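The Club That Teaches Robots to Tidy Up

I have never been good at putting things away, so it was a little humbling to spend an afternoon in Erndale being corrected on my bin technique by a sophomore. "Slower at the rim," she told me. I went slower at the rim. She made me do it again anyway.

The Cropper club started as a spin-off of the Govine robotics course, and for its first year it did what you'd expect a student robotics club to do. It built little wheeled things that pushed blocks across a line and lost politely at the regional meet. Then a few members got hooked on the Bristen Challenge, a student contest where the tasks are plain household stuff – put the toy in the bin, move the plant, clear the table – and the wheeled things went into a closet.

What replaced them is the part I came to see. Students don't program the motions for Bristen. They perform them, over and over, with grippers they hold in their own hands, and the recordings go into training a model that will later drive a real arm. Every recording is called a demo, and the club's target for this round is 200 of them per task. When I walked in they had 138 for the bin task, and everyone was being very calm about it in the way people are when they aren't calm at all.

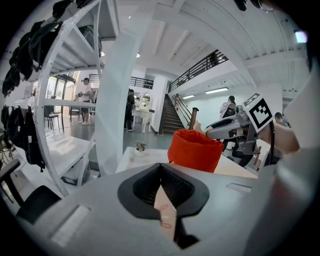
The thing I hadn't expected is how physical it is. I figured I'd be watching kids type! Instead there's a lot of standing, a lot of sore wrists, and a surprising amount of arguing about elbows. If you swing your elbow out, the gripper tilts, and if the gripper tilts the same way every time, the model picks up your bad habit along with the good stuff. One of the juniors can look at a playback and tell you who was holding the gripper (he got me on the first try, which stung).

Then there are the throwaways. A demo gets tossed if the tracking drops out, or if somebody hesitates too long, or if the object slips and gets caught in a way no robot could copy. Last spring they lost 32 in one go when a settings change didn't save, and I heard that story from four separate people before I'd finished my coffee. They now have a checklist taped up by the laptop. The first line says SAVE IT. The second line says DID YOU THOUGH.

I asked the club's president, a senior with a very dry way of talking, whether this all felt a bit like chores. She thought about it for a while. "It's exactly chores," she said. "But you get to find out how weird chores are." She has a point. I'd never once considered how many decisions go into setting something down, or that my hand starts opening before it gets where it's going. Try it with a coffee mug sometime and you'll annoy yourself for the rest of the day.

Not everybody loves it, to be fair. A couple of members miss building things, and they've been lobbying for a second team that would design its own fingers for the grippers. They've got sketches, and a name they won't tell me yet. The president says they can have a bench as soon as the bin task is done.

By 5 p.m. the count was up to 143, and yes, one of those is mine. It took me six tries, and the sophomore wrote my initials next to it on the log sheet with a small question mark. The club heads to Bristen in December, and I've asked her to let me know if the arm does anything strange with its elbow.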